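Ticket 1409: Bottle task success rate drops when evaluated after lunch
Project: Utinora (two-arm manipulation, tabletop)
Component: policy evaluation, Fabbri runner
Opened by: Tavion Marchetti
Opened: Wednesday, September 25, 2019
Status: Closed, fixed. Follow-up in a separate ticket.

Summary

The bottle policy gives different success rates depending on when in the day the evaluation is run. Same checkpoint, same table, same start positions as far as we can tell. Morning runs match the number in the draft paper. Afternoon runs come out far lower. We can't report a result until we know which of the two is right.

Steps to reproduce

Start the Fabbri runner with the frozen checkpoint. Set out the bottles using the placement sheet. Run 30 trials before noon. Leave everything powered on. Run the same 30 trials in the afternoon with the same seed list.

Expected

Both sets within normal spread of each other. In the draft we claim 80 per cent success for the full task.

Observed

Morning set is in line with the draft. The afternoon set is well under half. The failures are nearly all the same kind: the gripper closes short of the bottle, touches the cap and pushes it over. The policy then carries on as if it had the bottle in hand. Once that happens the trial is lost, as there are no recoveries of that type in the training data.

Log

Entry 1
Checked the obvious things first. Checkpoint hash is the same in both runs. Runner config is the same. No package updates between the two. Stustari (the logging service) shows no dropped images and no gaps in the joint readings.

Entry 2
Asked whether the placement was drifting. Two people had been doing resets, one in the morning and one in the afternoon, so this was worth ruling out. Swapped them over for a day. No change: the afternoon is still bad whoever sets out the bottles.

Entry 3
Lighting. Covered the windows and ran on ceiling lights only, all day. The afternoon rate went up slightly, though not by enough to call it the cause. Left the blinds down for all later tests so we have one thing fewer to argue over.

Entry 4
Replayed a recorded demonstration open loop, with no policy involved, once in the morning and once in the afternoon. Both arms go through the motion, but in the afternoon replay the right gripper arrives short of where it should. The left is fine. That moves the fault out of the learned part and into the arm or its calibration. Changing the labels on this ticket to match.

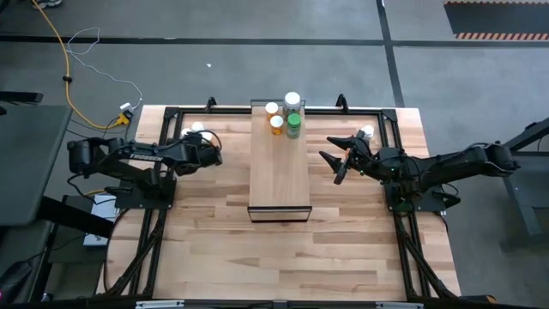 Entry 5
Measured the offset. Jogged each arm to a taped mark and wrote down the difference between commanded and actual position, then repeated every hour. The left arm stays put. The right arm is good at start-up and then creeps. By mid-afternoon it is 7 mm out at the fingertips, and it stays at that value until the arm is powered down. After a night off it comes back to zero.

Seven millimetres is enough to explain the failures. The small caps leave very little room for a bad grasp.

Entry 6
Tried to find which joint. Locked them one at a time in software and repeated the jog test. The shoulder accounts for almost all of it. Took the cover off and found the set screw on the coupling was not fully home. Our guess is that it lets the coupling creep as the housing warms, but we have not measured the temperature and I would not put that in the paper. Also, it doesn't really explain why a night off puts it back to zero. The likeliest answer is the homing routine at start-up, which would hide any offset left over from the day before.

Entry 7
Tightened the screw with thread lock, left it overnight, homed both arms, recalibrated. Repeated the hourly jog test through a full day. The right arm now holds as well as the left.

Entry 8
Reran the evaluation, morning and afternoon, same seed list as before. The two sets now agree within one trial. The failures that are left are mixed (a late release, one bottle put down leaning against its neighbour) and look like ordinary policy errors.

Effect on the results

The figure in the draft stands, as it came from morning runs only. The ablation table does not. Three of its rows were evaluated in the afternoon and are probably too low, which flatters our method. All rows need to be rerun on the repaired arm. Please don't quote the old table in the Brestine talk.

The training demonstrations are a harder question. Some were recorded late in the day, and the joint readings in those will carry the same offset. The images are unaffected. I have tagged them in Stustari by recording hour so they can be filtered out. Whether to retrain without them is not decided.

Changes made

The runner now does a jog check against the taped marks before every block of trials and refuses to start if either arm is more than 2 mm out. The time of day is written to the header of each results file. Trial order is shuffled across methods, so no method gets a whole afternoon to itself.

Comment from Tavion Marchetti
Closing this. Rerun of the ablation table is tracked separately, together with the retraining question. If you see the gripper stop short of a cap again, reopen this ticket and attach the jog check output, and please don't power the arm down before you have saved it.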